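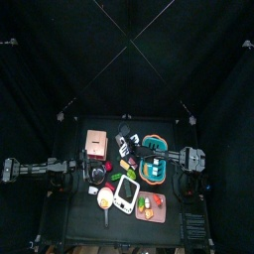
Danai Mavromatis

Looking after a work mat and the table under it

A mat takes the knocks so the table doesn't have to, but it needs a bit of care of its own. These are the things I do at home, in the kitchen and at the bench in the back room.

Crumbs and grit first. Lift the mat by two corners, fold it inwards and carry it outside to shake. If you wipe a gritty mat you scratch it, and on a dark one every scratch shows up grey.

For a general clean, use lukewarm water with a small squirt of washing-up liquid. Wring the cloth out hard. Work from the back edge towards you and go over it again with plain water. Printed lettering or measuring marks should only be dabbed -- never use a scouring pad on them.

Glue spots come off more easily when cold. Hold a bag of frozen peas on the spot for a few minutes, then push at it with the edge of an old plastic card. Candle wax is the same. Biro is harder. Try a cotton bud with surgical spirit on the underside of the mat first and check that the colour holds.

Mats that curl at the corners can be rolled the opposite way, tied with string and left overnight. Don't put them on a radiator. I did this with an Arow mat and it has had a wave in it ever since.

Dark fabric

Black cloth hung on a wall or round a shelf collects dust along the seams and at the bottom hem. Brush it downwards with a dry clothes brush before you get the vacuum cleaner out. Folds from the packet will drop by themselves in a week or two if the cloth is hung straight, or you can hold a steamer a hand's width away.

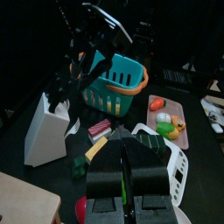 Page last changed: 2021-11-05

Baskets with slots

Plastic baskets with slotted sides are good for small things in use every day, and they let you see a little of what is inside. Dust gets into the slots all the same. Stand the basket in the bath, go along the slots with an old toothbrush and rinse with the shower head. Handles that clip on should be taken off first, as dirt sits in the joint.

Don't carry a heavy load by one side of the handle. Put a hand under the base.

Spills on a wooden floor

Wipe along the boards and dry straight away with a second cloth. Felt pads under table legs need changing when they go hard; mine came from Rennie and last until October most years.

Vinegar is fine on plastic and on glass -- keep it off stone and off waxed wood.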